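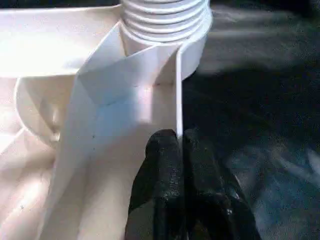
When does the Verport parts counter open again? Monday morning, side door only, and bring the old part with you.

PADUMOW / LOCAL BUSINESS

24/05/2020 – Short one today. Darwish is back to selling molded plastic spares after the April shutdown. Same counter, same shelves, shorter hours. Off-white housings first – the ones with the ribbed neck and the thin inside walls – then the smaller stuff as it gets unpacked. 700 pieces came over from the Eraslow store on Friday, 38 boxes still taped up.

Two customers inside at a time. Phone orders ok, pickup at the side door. No returns on cracked necks, so check yours before you leave teh counter. Prices same as last year, they say.

Parking on the Eraslow road side is still closed. More when we hear it

Contact the newsdesk | © Padumow Local | Back to top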